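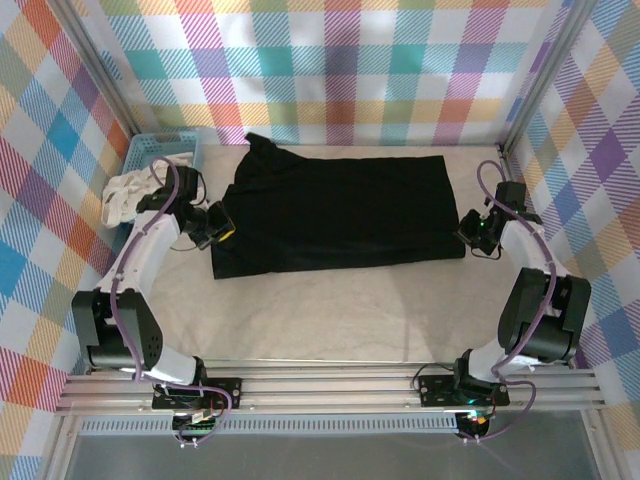 Figure 2. Dark garment at the rectangle stage, with the upper portion still bunched near one corner. The basket is at the back left of the work surface.

4.2 Intermediate states and edge quality

The folding procedure described in Section 4.1 treats a garment as passing through four states: heaped, spread, rectangle, and final. The first and last are easy to label. A heaped garment has no straight edge longer than the width of a hand, and a final garment fits within the outline of the storage template. Most disagreement between raters in the Winby set concerned the rectangle state, and in particular the point at which a roughly folded item should be accepted as a rectangle and passed to the next fold.

Figure 2 shows a borderline item. The right and lower edges are fairly straight and would satisfy the edge criterion if taken alone. The upper part does not lie flat: fabric is crumpled near the top-left, where a sleeve or collar folds over. Under the labeling rules used in the Plalomberg pilot, which scored only the longest two edges, the item counts as a rectangle. Under the rules adopted here it is labeled as a rectangle with a residual bunch, and the bunch is assigned to the corner nearest to it.

The distinction matters for the folds that follow. A bunch left at a corner is enclosed by the next fold and can no longer be reached without opening the garment. The enclosed fabric raises the stack height on one side, and the upper layer then slides toward the lower side when the item is moved. In garments with a ribbed collar the effect is stronger than in garments with a plain neckline, as the collar resists flattening and tends to return to its earlier shape after pressure is removed.

Dark garments raise a separate problem. On a pale surface the outer contour has high contrast and can be traced with little error, so straightness and corner angle are measured reliably. Contrast inside the contour is poor. Creases, hems, and layer boundaries in black cloth are separated by small differences in brightness, and a sleeve lying on the body may be hard to tell from a wrinkle in the body itself. We therefore did not ask raters to name the part of the garment that formed a bunch. They recorded only its location and whether it crossed the contour. For items such as the one in Figure 2, the garment type was entered as a likely type with a confidence mark.

White cloth shows the reverse pattern. Shadows along folds make the interior legible, but the contour fades against a beige surface. The Pace protocol deals with this by changing the surface color to suit the item. We kept one surface throughout, so that edge measurements would remain comparable between items, and accepted a larger contour error for pale fabrics.

Items outside the work area were excluded from scoring. Cloth held in the basket, including any part draped over its rim, was treated as heaped regardless of its shape, and no edges were traced on it. The same rule was applied where the front of the basket was covered by fabric. Patterned wall coverings were masked before contour extraction, as the diagonal checks contain long straight lines that the edge tracer would otherwise return as candidates.

Two measures were computed for every item in the rectangle state. Edge deviation is the largest distance between the traced contour and a line fitted to that side, divided by the side length. Bunch extent is the area of raised or crumpled fabric divided by the total visible area of the garment. Where a corner was covered, the two adjoining sides were fitted from their visible portions only, and the corner angle was left blank. The Drokach scale combines both measures into a single grade. We report them separately, as an item with straight edges and a large bunch calls for a different correction than a flat item with a curved side.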